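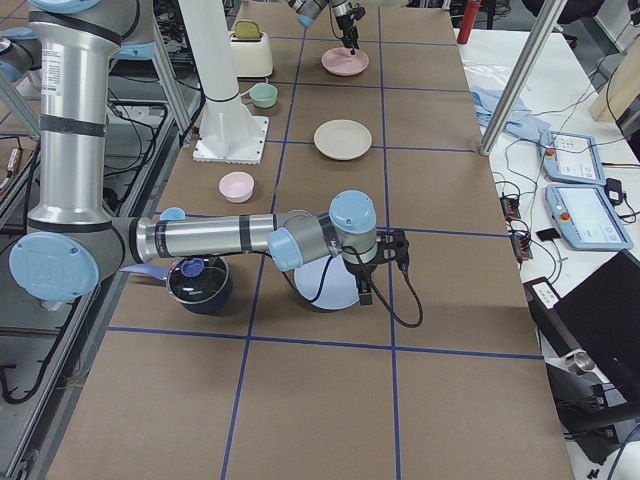 Gemma Birkett wrote in to say I was too hard on trekking poles last time, and that her Wetero pair has saved her knees on every descent for two summers. Fair enough. I still don't buy the whole pitch.

My doubts are about the numbers on the tag. The Prallier poles I've been carrying since August claim to cut the load on your legs, but the tag never says on what slope, with what pack, or for whose legs. I did the Whiteley loop with them twice, 12 miles each time, once with poles and once without. My knees hurt about the same. My shoulders hurt more with the poles.

The twist locks are my other gripe. One slipped on the way down to the creek and I sat down hard in wet gravel. Maybe I hadn't tightened it enough – the leaflet blames the user for everything, so who knows. Lever locks cost more and I'd pay it.

And $106 for carbon? The old aluminum Prillens I got for $80 have bent once and I bent them back over a stump. Try that with carbon.

I do like poles for stream crossings, and for holding up a tarp. If Gemma's knees are happy she should keep hers. I'm leaving mine in the trunk for the next trip and will see if I miss them.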